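Gallery: The Folding Claims, Checked

Every February somebody sends me a link to a new way of folding laundry that will change my life. My life has been changed so many times by now that I should have a closet like a department store. I have a chair with clothes on it.

This page collects the methods, gadgets and bits of advice I was sent over the winter, with my notes on each. You'll have to take them as short entries, the same as last year's page on ironing. Readers Itziar Tejada and Nikola Vidmar tried several of these in their own homes and wrote to me, and where they disagreed with me I have said so, even when I think they're wrong.

My rules are simple. A method has to work on clothes that have been worn and washed for a few years. It has to work for a person who would like to be doing something else. And the pile has to survive somebody pulling a shirt out of the middle, which is the only test any drawer ever faces.

1. The standing file
Shirts folded into little packets and stood on edge like folders. I'll give it this much: you can see what you own. But the packets stand only while the drawer is full. Take out four shirts and the others lie down, and by laundry day you have a drawer of shirts lying down, which I had before. Tejada says a shoebox in the drawer fixes it. Then I own a shoebox.

2. The Giltatix folding board
A hinged plastic board. You lay the shirt on it face down, flip left, flip right, flip up. It makes very even rectangles, and I can see the appeal if you run a shop. At home the board takes longer to get out from behind the door than the shirts take to fold by hand. It also has firm opinions on the width of a shirt, and my sweaters don't share them.

3. The two-second shirt
Pinch here, pinch there, cross your arms, shake. The people who do this in two seconds have done it 1,000 times. I've done it maybe a dozen, and what comes out is a shirt with one sleeve hanging from it. Vidmar says his daughter learned it in an evening and now does the whole family's. I would call that a method for getting your daughter to do it, and I rate it highly.

4. Rolling
Fine for a suitcase. In a drawer I don't trust it. The claim that rolled clothes don't wrinkle seems to come from people who roll T-shirts, which were never going to show a wrinkle anyone cared about. Roll a cotton button-down, leave it until Monday, and then tell me.

5. The fitted sheet
I've read ten sets of instructions for the fitted sheet, and all of them have the same step in the middle where you "tuck the corners into each other." If you can do that step you didn't need the other steps. If you can't, they won't help you. My fitted sheets are folded in half until they're small, then put under the flat ones.

6. Skumska drawer dividers
Spring-loaded, bamboo look, sold in sets. They hold well in a new drawer with straight sides. In my dresser they crept forward each time the drawer was shut and ended up in a bunch at the front. Tejada uses hers in the kitchen and is happy with them, so maybe that's where they belong.

7. Dark things
This one gets its own entry because the advice always skips it. Folding guides are written with a white shirt or a nice striped one, where you can tell the front from the back from across the room. Try it with something plain and black. 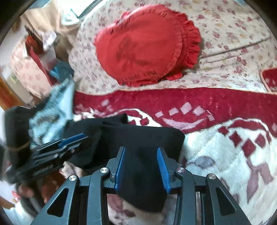
You lose the seams, you lose the hem, and half the time you've folded it inside out and don't find out until you're getting dressed. The usual tip is to find the label first. Good, but plenty of shirts have no label now, only a printed patch that washes off. What works for me is better light, so I do the dark load before dinner, near the window, and leave the pale things for the evening. It's dull advice and you can't sell it, so you won't see it anywhere.

8. Socks
Don't ball them, the guides say, it ruins the elastic. I've balled mine for decades and the heels go long before the elastic does. Vidmar lays his flat in pairs and folds them over once. His drawer does look better than mine. I'm not changing.

9. The Tomić shelf basket
An open-front basket that sits on a closet shelf. I expected to dislike it and didn't. You can get at the bottom shirt without lifting the top ones very far. My one complaint is the weave, which catches on knits.

10. Ulinard scented paper
Put a sheet between layers and your clothes stay "crisp." They smelled like a candle store and were exactly as crisp as before. Into the trash.

Still waiting to be tried: the hanger that folds, the belt trick for jeans, and a towel method Tejada swears by that involves thirds. I already fold towels in thirds, so I'm not sure what there is to swear by, but she has promised to send me the steps and I'll add them to the page when they come.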